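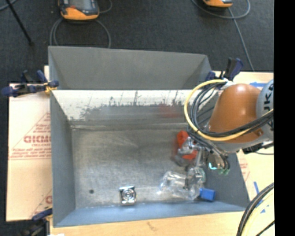 Zirano's bin-picking numbers look good. Read the test sheet first

Sat 23 April

Zirano says its new suction tip picks mixed items out of a deep metal bin better than the tip it replaces. The company put out the claim this week along with a four-page test sheet, and a few buyers have already been quoting the headline figure back to us. It deserves a slower look.

The test compared three tips on the same arm: the new one from Zirano, Zirano's older model, and a stock cup sold by Resine. Each was run over the same set of 13 household and workshop items, a mix of hard, soft, shiny and see-through. In all, the sheet logs 2000 pick attempts. Of those, 1154 went to the new tip. The other two tips had to share what was left.

That is an odd split for a comparison. Fahad Farooqui, who ran the bench for the Chrysikopoulos test lab, says the plan called for equal runs and that the schedule slipped. "We had the arm for a fixed number of days and the client wanted more data on the new part," he said. "I would have liked more on the Resine cup. I said so at the time."

The client is Zirano, which paid for the lab time. The sheet mentions this in a footnote on the last page.

Then there is the matter of what counts as a pick. Under the rules on the sheet, an item is picked once it clears the floor of the bin. It does not have to make it over the wall, and it does not have to arrive anywhere. Drops after the lift are kept in a separate column, and that column is missing from the chart Zirano has been showing to customers. Put the drops back in and the new tip still leads on boxes and blocks. On crumpled plastic packaging, the kind of item most warehouses complain about, its lead over the older model all but goes away.

Ferdinand Eder, product manager at Zirano, does not dispute the arithmetic. He says the lift is the fair thing to measure because a drop on the way out is often the fault of the arm's path and not the tip. "If the motion is bad, you blame the motion," he said. He may have a point. But all three tips used the same motion, set at the same speed, and a customer who finds a part on the floor will not care which column it goes in.

Metal bins are hard going. Bare walls and floor throw light back at the camera, and clear film can vanish against them. Zirano gets credit for testing in one at all, since plenty of demos stick to a dark plastic tote. The bin was clamped down for the test, though, and a bin on a working line gets bumped, nudged and swapped for one with a dent in it. The sheet has no runs with the bin moved even slightly.

The camera question is also still open. Software from Ikik chose where the tip should land, and it was updated partway through. Panagiotis Mavromatis, who wrote the lab's report, confirmed the update and said most of the Resine runs were done before it. He does not think it changed the ranking. Asked how he could tell, he said the lab had repeated a small batch afterward and "it looked the same." The batch is not in the sheet. We have asked for it.

None of this means the new tip is a bad part. Two people who have handled it told us the softer lip seals well on curved surfaces, and the older model was never much good there. Swapping it in takes a single fitting and no new wiring, so the cost of finding out is low for anyone who already runs the older model.

Kosmas Bakalis, who buys equipment for a parts distributor and has sat through the Zirano pitch, is holding off. His list of questions is short: how the tip does with dust on the lip, how long the lip lasts, and what happens when two items are stuck together. The test sheet covers the last of these in one line, which says that such cases were "separated by hand before the attempt."

"My bins don't come with a guy who does that," Bakalis said.

Wear is not covered at all. Eder said a life test began in February and that results will be shared when it is done. He would not give a date or say how many cycles the tip has reached so far. A price for replacement lips has not been set either.

The lab says it would be willing to run the comparison again with equal attempts, one version of the software and drops counted against the tip. Zirano says it is considering this. Resine, asked whether it would pay for part of the work, had not replied by the time this item went up.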